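Section 11. Care and Maintenance of Wooden Work Surfaces

11.1 General

This section applies to all Asuvel worktops supplied in solid wood with an oiled finish. Lacquered tops are covered in Section 12. The person responsible for the room should read this section in full before carrying out any treatment. Last revised 6/14/22.

Wood takes up and gives off moisture throughout the year, and small changes in width are normal. A top that has been oiled on both faces will move evenly. A top that has been oiled on the upper face only may cup, and the warranty does not cover this.

11.2 Before you begin

Clear the top and wipe it with a well-wrung cloth. Leave it to dry overnight. You will need the following:

Kollár worktop oil, 1000 ml
Abrasive paper, 180 grit
Lint-free cotton cloths
A cork sanding block

CAUTION: Cloths soaked in oil can catch fire by themselves. Lay them flat outdoors to dry, or store them under water in a closed metal container until they can be disposed of.

11.3 Oiling the surface

1. Sand the top lightly along the grain. Do not use a powered sander on the edges.
2. Remove all dust with a dry cloth, then with a slightly damp one.
3. Pour a small amount of oil on to the surface and spread it along the grain.
4. Wait about 11 minutes. Dull patches show where the wood has taken up the oil — apply a little more to these.
5. Wipe off all remaining oil. Oil left standing will turn sticky and must be sanded away.
6. Allow the top to dry overnight, then repeat steps 3 to 5.
7. Treat the underside in the same manner where it can be reached.

NOTE: New tops require 2 further coats during the first month of use.

11.4 Objects kept on the surface

Metal containers may stain oiled wood if moisture is trapped beneath them. Lift them daily and dry the base. Plant pots must stand on a glazed saucer with feet. Mats and boards should be raised at intervals so that the wood beneath them is exposed to the same light and air as the rest.

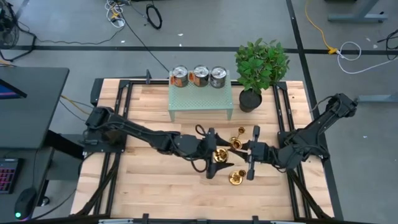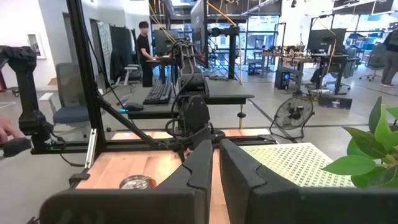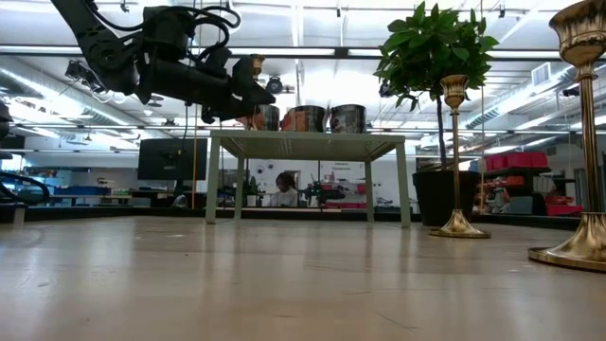 11.5 Marks and minor damage

Pale rings will often fade without treatment. If a ring remains after two days, rub it with a little oil on a cotton cloth. Black marks are caused by iron in contact with damp wood and should be sanded out by hand before re-oiling.

Deep cuts and open joints should be reported to the Kisonbridge service office, for the attention of Monique Tanguy. Please quote the batch number stamped on the underside of the top. Tops made at the Groditz works carry this number on the rear edge instead.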